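3.2 Toys and layout

The objects in the tidying task are small plush toys of two designs. One is a yellow bear-like character and the other a pink pig-like character, and both come in more than one outfit. We bought them in mixed bags from Sutherland, a local discount store, and removed the hang tags before use. Soft toys were chosen over blocks because they settle in different postures when dropped and often come to rest against each other, as they do on a playroom floor.

Each layout was made by tipping the toys out by hand onto the white surface, in front of a small white table. Toys that rolled under the table were left where they stopped. A layout was rejected only if a toy fell off the surface, and in that case all the toys were tipped out again. We recorded 386 layouts in this way. 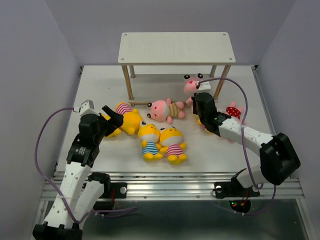

Figure 4. A layout with both toy designs. Two yellow toys lie side by side in the center foreground, with a pink toy on its side just behind them.

Clothing was noted separately from design, as the same outfit pattern can appear in different colors. In Figure 4, the two touching yellow toys wear striped shirts, one blue and white and the other pink and white. A pink toy further to the right has a red dress with white polka dots. For each toy we noted design, outfit, posture (on its back, on its side, face down or upright) and whether it touched another toy. Josée Ross labeled all layouts, and a second labeler repeated 25 of them. Disagreements were mostly over posture, where a toy leaned partly on its neighbor, and these were settled by discussion before the counts in Section 4 were made.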